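### 4.2 Reading of the stay-at-home notice

The second set of interviews dealt with the notice itself. The town of Trestby issued its order in two printed forms. The first was a four-page letter that quoted the regulation in full and was delivered to addresses north of the river. The second was a single sheet with the permitted reasons for leaving home set out under short headings, and it went to addresses south of the river. The split was made by the printer's delivery schedule and had nothing to do with the study, but it gave us two groups of comparable size. Of the 116 households that took part, 58 had received the letter and 58 the sheet.

All interviews were done by telephone by Ishida and Kobori, who worked from the same script. The person who answered was asked to describe, in their own words, when a member of the household was allowed to go out. No prompts were given until the answer was finished. The answers were then coded against the wording of the order as it stood on 2020-05-07, before the exercise clause was amended.

Households that had received the sheet gave a complete account more often than those that had received the letter: 47 against 40. The difference is modest and we do not make much of it. The kind of error matters more. People who had the letter tended to leave out permitted reasons, most often caring for a relative at another address. People who had the sheet tended to add reasons that were not there. Several believed that visiting a neighbour was allowed so long as both parties stayed in the yard, a rule that appears in neither form.

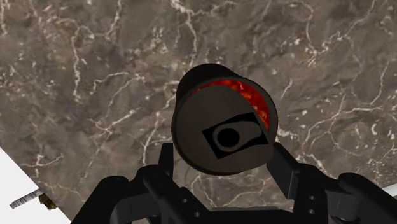
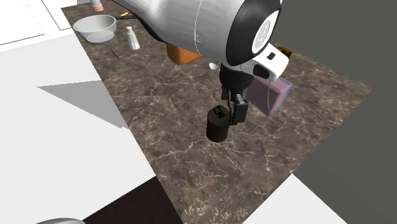
**Figure 3.** Computer-rendered views: a tilted can against veined marble (first) and a robot arm with a two-fingered gripper above a marble countertop (second).

The yard rule seems to have come from a post on the Cerkum neighbourhood board, which was widely shared in the first week and later corrected. Respondents who mentioned it could rarely say where they had seen it. Fankhauser and Yilma describe a similar pattern for water restrictions, where a rule passed on by word of mouth was remembered as part of the official text. In our material the effect was not confined to people who used the board themselves. In three-generation households the rule was often attributed to a son or daughter.

Some respondents had not read the notice at all. They had kept it, usually with other mail, and relied on local radio or on what they saw at the shops. These households are included in the totals above, under the form that was delivered to them. Leaving them out does not change the direction of the result, though it does narrow the gap between the two groups.

Shopping was the one area where nearly everyone gave the same answer. Both forms allowed one person per household to buy food and medicine, and the two large stores in town, Mizuno and Drokex, had put the same rule on their doors. Where the store and the notice agreed, the form of the notice made no difference that we could find. Where the store said nothing, as with collecting orders for someone else, answers varied widely and a number of people said they had simply asked the cashier.

Two limits should be noted. The northern part of town is older on average, and age is likely to affect both how much of a long letter is read and which other sources are used. We also have no interviews in languages other than English, as the translated notices were not delivered until June. Blackburn has since collected a small set of interviews with households that received those notices, and they will be reported separately.

### 4.3 Enquiries to the town office

The town office kept a log of calls from the first day of the order. Entries are brief - often a single word such as "dog" or "cottage" - and were written by whichever staff member took the call. We grouped them by the clause of the order to which they most plainly referred, and set aside those that could not be placed. Travel to a second property was the most common topic in both parts of town, although both forms of the notice dealt with it directly.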